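Drultley Textile Workshop
Dye room notebook, December
Entry by Annag Ogilvie

Indigo vat, second series. Continuation from the previous page.

The vat was opened at 8.15. Surface film coppery and unbroken, liquor beneath a clear yellow-green. Smell normal. The heater had been left at the lower setting overnight, as agreed, and the liquor had held its temperature well enough to begin without topping up. The Bader thermometer reads slightly low against the glass one and should not be relied upon for the third series until it has been checked.

Cloth for the day was the plain-weave cotton from Žukauskas, scoured on the previous day and left to soak in clean water. Three lengths were taken, weighed dry before the scour and marked with thread at one corner: A at 345 g, B at 319 g and C also at 319 g. Colleagues should note that B and C were cut from the same bolt and A from the remnant, which has a slightly closer weave. I do not propose to compare A with the others on depth of shade. It was included to use up the cloth.

Dips were kept short. A received three, B three, C five. Each length was drawn out along the side of the vat, squeezed below the surface and aired on the line between dips until no green remained. The draught from the yard door made the airing quicker on the near end of the line, and B shows a faint band where it hung doubled over the rail. This is the same fault recorded in the first series. The rail should be replaced with something thinner, or the cloth pegged by the corners only.

After the last dip all lengths were rinsed in cold water until the rinse ran clear. C took much longer than the others. A and B were then left to dry in the drying room. C was divided in two, one half going through the Futix bath at the strength given on our own recipe card and the other half left untreated.

Names for shades. The question of what to call our blues in the sample book came up again. At present the book has "light", "mid" and "dark", and the same cloth has been entered under two of these by different hands. I suggest that we adopt ordinary colour words and keep a dyed snippet beside each one as the reference. Wet cloth should never be named. Folded or bunched cloth is also a poor guide, as the creases read darker than the flat, and a strong neighbour such as a yellow will pull the eye further still. Entries should be made from flat, dry cloth on the grey board. 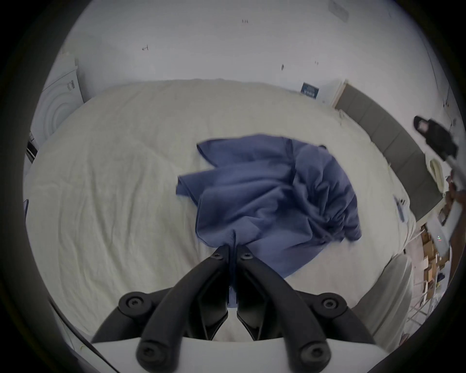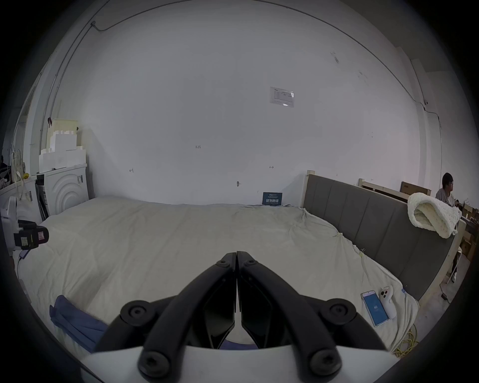
Crumpled blue cloth on a bed: periwinkle blue in the first photograph, navy in the second.

Rubbing test, dry. White cotton squares, ten strokes each, moderate pressure. A: barely marked. B: barely marked. C untreated: a distinct blue smear, as expected after five dips. C treated: lighter smear, though still more than I would accept for anything to be sold as bedding. Squares are stapled to the facing page.

Rubbing test, damp. Not done. The squares ran out and more are to be cut.

Wash test. Snippets of A, B and both halves of C were stitched to undyed cotton and washed at 40 degrees with plain soap flakes. Staining of the undyed cotton was slight in all cases. B and the treated half of C cannot be told apart by the stain alone. I have asked for a second opinion in daylight, the lamp over the bench being too warm for this work.

Vat closed at 3.40. The liquor had gone towards blue-green by the end and the film was thin and patchy. It was fed, stirred slowly in one direction, covered and left. The lid no longer sits square - the handle side needs a weight on it until the hinge is mended.

To do before the third series:
Check Bader thermometer against glass.
Cut more white squares.
Order cotton from Žukauskas, one bolt only, so that all lengths match.
Write up the Futix card again, as the present one is stained and the last line cannot be read.
Start the shade names page in the sample book and fix the snippets down with stitches. Glue has yellowed the older ones.

Addendum, the following morning. Film has re-formed overnight. Liquor yellow-green once more. No dips made.

A.O.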